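Subject: Re: [fokelis-users] lid closing, planner gives up halfway

Hi all,
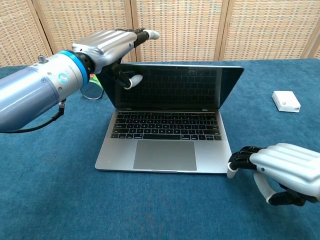
So I've had another go at the laptop task since my last message, and I think I've found at least one of the culprits. Quoting the earlier reply so it's all in one spot:

> Are you running the stock Fokelis planner, or the Kramer
> branch? The stock one treats anything with a hinge as a
> rigid body unless you tell it otherwise, so the moment the
> lid moves it thinks the hand is inside an obstacle and
> bails. Also, what rate is your hand controller on? Mine
> was at 200 Hz and it was hopeless with thin edges.

Kramer branch, yep, but I'd left the old collision config in place (my own fault, I copied the whole folder across in February and never looked at it again). The lid was still listed as static! Once I swapped it for the articulated model the planner stopped bailing, and now I get a full arc for the left arm nearly every time I ask for one.

The hand controller was on 200 as well. I've bumped it to 1000 and the finger trajectories look much smoother in the logs, though the perception node can't keep up and I end up with stale lid angles. Is anyone interpolating between updates, or do you just hold the last value? I tried holding and the thumb target jumps all over the shop.

Other thing, and this one's driving me a bit batty. Gristel keeps losing the screen. The base is fine, it locks onto the keyboard and the trackpad straight away, but the display is dark and a bit reflective, and the depth comes back full of holes (worse again once the fingers are in front of it). There's a clear glass thing at the left side of the laptop too, which it sometimes merges with the screen edge into one lumpy blob. I could shift it, but I'd rather have the segmentation cope. Has anybody tried fitting the lid plane from the hinge line and the top edge only, and ignoring the middle? I reckon that'd be plenty for a grasp pose.

Last one: Jokine 2 won't build for me against the new message headers. It falls over in the wrist limits file with a missing include. If there's a patch floating about, please send it my way before I start hacking at it myself, which never ends well.

Happy to post my config if it's any use. The colour coding in the collision viewer is still backwards on my machine, by the way, so ignore that if you open the logs.

Cheers!

_______________

This archive uses cookies to remember your display settings. By continuing to browse you accept our cookie policy. Accept | Manage preferences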